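Jarville Kitchen Words

A word list with example sentences, Spanish to English, for people who work in kitchens and cafeterias. This file explains what is inside and how to use it.

Contents

The list has 1165 entries. Each entry has the Spanish word, the English word, one short sentence in both languages and a topic code. There are 27 topics, for example knives, cleaning, allergies, orders and days off. The file is plain text with tabs between the columns. Please open it as UTF-8, otherwise the letter ñ is damaged.

Where the words come from

Lucero Henao and Octavio Cusi wrote down the words during evening classes in Jarville. The students brought many of them from their work. Fidelina Inga checked the English sentences, and Brayan Cuadros checked the Spanish ones. When two countries use different words for the same food, we kept both and put the country in the last column. So you will find palta and aguacate in two lines, with the same English word.

We did not take sentences from printed dictionaries. 68 entries are marked with a star. These are words where we did not agree on the translation, and we are glad to receive opinions about them.
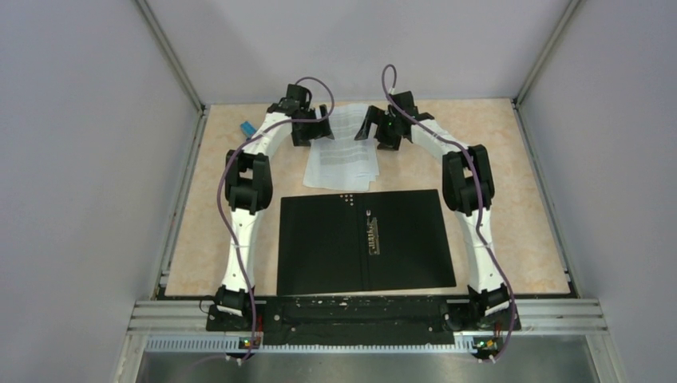
Known problems

The topic "machines" is weak. It has only 51 entries and many of them are names of parts that a cook does not need every day.

Some sentences are too polite for a busy kitchen. A real cook says "Behind!" and not "Excuse me, I am passing behind you." We want to add the short forms in the next version.

The measures are in cups and ounces on the English side and in grams on the Spanish side. They are not exact conversions, so please do not cook from them.

How to send a correction

Write the line number, the old text and the new text in one message to Anselmo Pacheco. Corrections which arrive before Friday go into the file on the weekend. Please do not sort the file again before you send it, the line numbers will change.

License

Free for classes and for personal study. If you print it, keep the names of the authors on the first page.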